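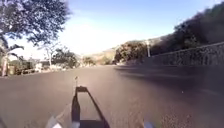 Field Robotics: Faults and Failures

Chapter 7
When the Log Says Everything Is Fine

The Gikotthorpe stop lasted 44 seconds. A small road-going robot called Sima, built by Nimell for inspecting verges and walls, was partway along a hillside road when its wheels quit turning. It didn't swerve or hit anything. It sat on the pavement with its status light green, and then it drove off again.

The first report called this a "momentary caution event". You should get used to being suspicious of phrases like that. A caution event is what a machine does when it has a reason to be careful, and the report offered no reason at all. The software had logged 3561 messages over the run and none of them was a fault. To the people who wrote the report, a log without faults meant a run without faults. This chapter is mostly about why those are two separate claims, and why the second one is so much harder to support.

7.1 The first explanation

Within a day everyone had settled on shadow. It's an easy story to like. The robot's planner used a camera to decide which parts of the road were safe to drive on, and cameras have trouble with hard changes in brightness. The road runs along the foot of a steep slope, and the slope throws shade over a good part of the pavement.

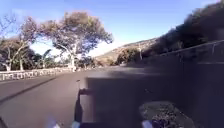
Figure 7.1 The Gikotthorpe road, with shadow across the centre and right of the pavement.

Look at the figure for a minute and you can talk yourself into nearly anything. The edge of the shadow is fairly straight, so maybe the planner took it for a kerb. A dark diagonal line runs along the left half of the road, so maybe the planner took that for a second kerb and decided it was boxed in. Both ideas were put forward in meetings. Both sound like engineering. Neither had been tested when the report went out with "shadow misclassification" in the box marked Cause.

Safta Toma was the reviewer who sent it back. Her note, which is still in the project folder, asked two things. If the shadow stopped the robot, why did it only stop once, on a road that was shaded for most of its length? And what changed at the end of the 44 seconds, given that the sun had hardly moved?

There was no good answer to either. A cause that was present the whole time can't, by itself, explain something that happened once. Students tend to nod at this and then write the same kind of report in their first job, so we'll say it again in section 7.4.

7.2 What the log left out

The planner at Gikotthorpe ran on a module bought in from Ploretti. It had a confidence score, and when the score dropped below 60 the robot was meant to slow down, raise a warning and wait for a person to clear it. That was the written safety case. The sales material described the module as "self-aware", a term we'd be happy never to read again.

The score never dropped below 60 on the day. So the warning didn't fire, and no person was asked to clear anything. Nothing in the safety case covered a robot that stopped while fully confident, since stopping had been filed under safe behaviour. Most of us would file it there too, until we pictured a truck coming round the bend.
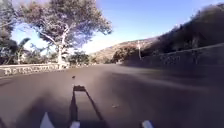 Toma's next step was to stop reading the log and start reading the code that wrote it. The logger kept a buffer of 1000 messages and sent them off in blocks. While a block was being sent, anything marked "low priority" was thrown away, and messages from the obstacle detector were marked low priority if the object was under a set size. Now go back to the road. There is a tiny dark object on the asphalt a short distance ahead, slightly left of centre, and a small pale fleck closer in and to the right. Either could have set off the detector. Either could have done so without leaving a single line in the log. We aren't saying that one of them did – the records that would settle it were never kept, and a photo can't stand in for them.

That's an unsatisfying place to land, and the second report said so. It listed the cause as unknown and the missing messages as a fault in their own right. Nimell's managers didn't care for it. "Unknown" looks bad in a box where "shadow" looked fine.

7.3 Three questions to ask of any stop

Before you accept a cause for an unplanned stop, work through these on paper.

1. Was the supposed cause also there when the robot was moving?
2. Would the log look any different if the cause were something else?
3. Who decided which messages were worth keeping, and when did they last check?

The third gets skipped most. At Gikotthorpe the message priorities had been copied over from an indoor machine, where small objects on the floor were swept up every night. The setting had been reviewed twice – both times by people checking that it matched the indoor machine. It did.

We turn next to how detectors decide what is small.

Also in this unit
Chapter 6: Brakes, Batteries and Slopes
Chapter 8: Operators Who Stop Watching
Chapter 9: Writing a Report You Can Defend
Glossary and further reading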